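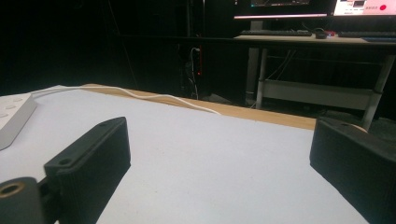

# Two months with the Zodum desk (white top, wood edge)

I put off buying a real work table for way too long. For years I did everything on a folding card table that wobbled if you breathed near it, and when one of the legs finally gave up I went looking for something with a plain white top, a bit of warmth to it, and a price that wouldn't make me wince. I ended up with the Zodum, which I ordered in November through Cokberg, and I've used it pretty much every day since. I have opinions!

## The top

Let's start with the good stuff, and the white surface is the good stuff. It's smooth all the way across, no texture, no fake grain, and it makes small parts so easy to find. I do a lot of fiddly repair work (watch straps, cabinet hinges, the occasional sad pair of headphones) and on my old table a dropped screw was basically gone. On the Zodum a black screw stands out from across the room.

The flip side is that everything else stands out too. Specks, crumbs, eraser bits, whatever the cat brings in. I wipe it down in the evening and by the next morning there are already a few specks on it again. A damp cloth takes care of it in seconds. If you're the kind of person who gets twitchy about a surface looking less than spotless, though, get a darker one.

Pen marks came off with dish soap. Permanent marker did not, until my neighbor Chiharu Kikuchi lent me some rubbing alcohol, and then it did. I haven't put a hot mug straight down on it and I'm not going to test that for you, sorry.

## That wooden edge

This is what sold me. There's a strip of light wood running along the edge in a nice warm tan, and it keeps the whole thing from looking like a lab bench. I wasn't sure about it from the product page, where it looked kind of orange, but in person it's softer than that and it goes well with the wood-topped desk I already had.

It's comfortable too. My old table had a metal lip that dug into my forearms, and I can lean on this for an entire evening and not notice. One small gripe - dust likes to settle where the white meets the wood, so I run a dry toothbrush along there every couple of weeks.

## Cables, ugh

Okay, so the weak point. There's no cable tray, no hole, no clips, nothing. I keep a white power strip on the left side of the tabletop and the cord just wanders across the back and drapes along the wood edge. White on white helps a lot (I really would not want to look at a black cord there all day) but it still slides around whenever I move something big.

I bought a pack of Maeng adhesive clips to fix this and they held on the white surface just fine for 9 days, then let go one after another. Could be my fault, I didn't clean the spot first. My sister-in-law Rosalind has the same desk and she screwed a little tray to the underside, which looks great, but I'm not brave enough to drill into it yet.

If Zodum ever does a second version, please, one grommet at the back. That's all I want.

## Putting it together

It took me 37 minutes on my own, with a break to find my glasses. The instructions are all drawings and they're good until step five, where two brackets look identical and are not. Lay them next to each other before you start and you'll be fine. I'd still get a second person for flipping it over, it's heavier than it looks.

The wobble is minor. I can type or sand something small and it stays put, but if I really lean into a handsaw I can feel it give a little.

## Zodum or Conance?

I almost bought the Conance, which a lot of people recommend and which comes with a drawer. I tried one in the store and the drawer stuck, and the top had a faint pebbly texture that I knew would drive me nuts when writing on a single sheet of paper. It's a sturdier desk, I'll give it that. If you do heavy work, go look at it.

For electronics, crafts, sewing patterns, paperwork and general puttering, I'd pick the Zodum again. I'm giving it four stars, with the missing one entirely for the cables. I'm trying the stronger clips next, and I'll update this if they last longer than the first batch.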